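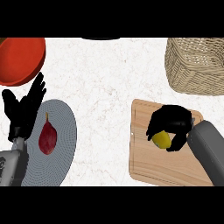 Figure 1. Red-orange bowl on a white marble countertop (computer rendering).

Heat loss from serving bowls of different materials
Term project report, Applied Physics
October 24, 2000
By the Prelow bench group

1. Purpose

The project set out to measure how quickly hot water cools in open serving bowls, and whether the bowl material or the surface under it has the larger effect. The work was limited to bowls of the size sold for household use. Lids were not tested.

2. Background

A liquid in an open bowl loses heat by evaporation from the surface, by convection and radiation from the walls, and by conduction through the base. Newton's law of cooling treats these together as a single rate proportional to the difference between the liquid and the room. The law is a fair fit at moderate temperatures. Near boiling it is poor, as evaporation does not follow the same proportion.

3. Materials and method

Bowls of glazed stoneware, glass, stainless steel, melamine and enamelled steel were used, 5 in all. The stoneware and glass bowls were bought from Caruso and the others from Iltarero. Each was filled to the same depth with water at 80 degrees Celsius and left for half an hour. A thermometer was clamped at mid-depth and read every two minutes. The water was stirred once before each reading.

Each bowl was run 8 times, half on a stone slab and half on a cork mat. The room was kept closed during the runs. Two stoneware runs were discarded when the thermometer slipped and touched the wall, and both were repeated.

4. Results

Stainless steel cooled fastest on both surfaces. Melamine cooled slowest. Glass and stoneware could not be separated on the cork mat, but on stone the stoneware lost more heat in the first ten minutes. Part of this early loss is heat taken up by the bowl itself - the stoneware bowl had a mass of 1207 grams, the heaviest of the set.

Changing from cork to stone had a clear effect on the two metal bowls and a small one on melamine. For every bowl the change of surface mattered less than the loss from the open top.

5. Sources of error

The bowls were not the same diameter, so the exposed water surface differed between them. This was not corrected for and is the main weakness of the comparison. Room humidity was not recorded. Colour was also left uncontrolled, although its effect at these temperatures should be minor.

6. Further work

A second set of runs is planned for December using the Rumulia range, which comes in several materials with a common rim diameter. Preheating the bowls will be added as a variable.

Comments

Did you weigh the water before and after? That would give you the evaporation part directly.

Good report but I'd like to see the cooling curves plotted. The text is hard to follow without them.

We did a similar lab with mugs and had the same trouble with the thermometer clamp. A rubber band around the stem fixed it.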